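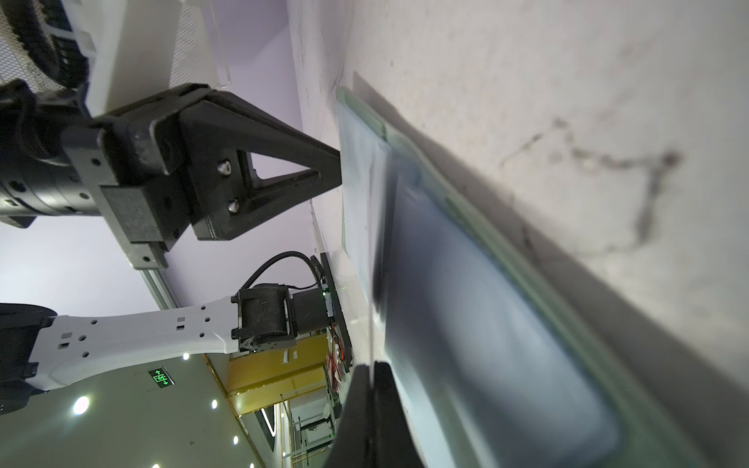 Ce site utilise des cookies pour mesurer l'audience des archives. Accepter - Refuser - Personnaliser

Objet : Re: [teleop-fr] Combien de démos pour le pliage ?

Bonjour à tous,

Ynyr Prosser a écrit :

> On démarre le pliage de tissu chez Lumthorpe avec deux bras
> et une paire de leaders. Le chef de projet a budgété 200
> démonstrations et une matinée. Est-ce raisonnable ? Et faut-il
> un seul opérateur ou plusieurs ? J'ai lu les deux conseils, avec
> la même assurance.

La matinée, non. Les 200, ça dépend de ce que vous appelez une démonstration. Chez nous (projet Kineck, tissu fin, table blanche), nous en avons enregistré 200 et gardé 176. Les autres sont parties à la poubelle pour des motifs variés : coin lâché, tissu pincé à deux épaisseurs, et une où l'opérateur a répondu au téléphone en gardant l'autre main sur le leader. Le robot aurait très bien appris à attendre la fin de l'appel.

Quelques remarques en vrac, à prendre ou à laisser.

Le bord d'abord. Presque tout se joue au moment où la pointe du doigt vient au contact du bord du tissu. Si l'opérateur appuie trop, il pousse un bourrelet devant lui ; s'il reste trop haut, il referme sur de l'air avec beaucoup d'élégance. Nous avons fini par demander une demi-seconde d'arrêt à l'approche, pointe posée, avant de fermer. À l'œil c'est un peu cérémonieux, mais dans les données on voit enfin où commence la prise.

La vue ensuite. Faites travailler vos opérateurs avec les seules caméras de poignet, au moins pour les séries que vous comptez garder. Celui qui se penche pour regarder la table en vrai utilise une information que la politique n'aura jamais. Il plie mieux, et vous entraînez moins bien. Chez nous tout le monde trichait, moi compris. On a tourné les chaises.

Un ou plusieurs opérateurs : nous avons commencé à quatre et terminé à deux. Chacun a sa religion sur le coin à saisir en premier, et le modèle, poli, essayait de faire plaisir à tout le monde en restant au milieu. Mettez-vous d'accord par écrit. Notre consigne tient en une ligne et elle a coûté une réunion entière.

La liseré de couleur au bord du tissu aide beaucoup, trop peut-être. Passés à un tissu uni, nous sommes tombés à 9 essais réussis sur 12 - ce que le rapport interne qualifie de « généralisation encourageante ». Je n'ai pas rédigé le rapport.

Dernier point, les séances. Au-delà de quarante minutes les gestes deviennent brusques, et la brusquerie s'apprend très vite. Chez Villanueva ils filtrent ça après coup avec un seuil sur la vitesse de la pince. Nous, on fait du café.

Si ça intéresse quelqu'un, je peux envoyer le script Sokus qui découpe les épisodes à la fermeture des doigts. Il est moche et ses commentaires sont en deux langues.

Bon courage pour la matinée,

M.

Commentaires (3)

bras_gauche
La demi-seconde d'arrêt, on l'a essayée en octobre sur des torchons. Ça marche, sauf que le robot s'arrête maintenant aussi avant de lâcher.

Ynyr Prosser
Merci, j'ai transmis. Le chef de projet propose de garder les 200 et d'ajouter l'après-midi. Je veux bien le script.

pli_selon_pli
« Le liseré », masculin. Pour le reste, d'accord sur tout, y compris les chaises.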